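How do you test a robot's grip?

A gripper is the hand of a robot arm. At Skakel we compare two of them, called Flerkmont and Betum, inside a computer simulation.
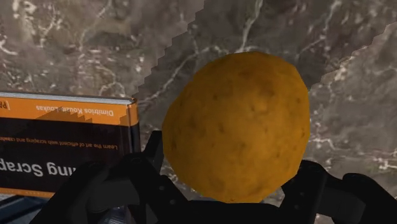
Each gripper gets the same task: close, lift, hold for 6 seconds, put down. We ran the task 852 times with each one. A round, uneven thing such as a potato is a hard test. Two flat fingers touch it in only a few small places, so it can turn or slip.

Betum dropped its load 168 times. Flerkmont dropped fewer but took longer to close. The real arms will be tested in May.

Comments

Wilma Lamont: My class asks if the potato can get squashed.
Struan Mackay: Not in this program. Its shape is fixed.
Wilma Lamont: Thank you. They want to try an egg.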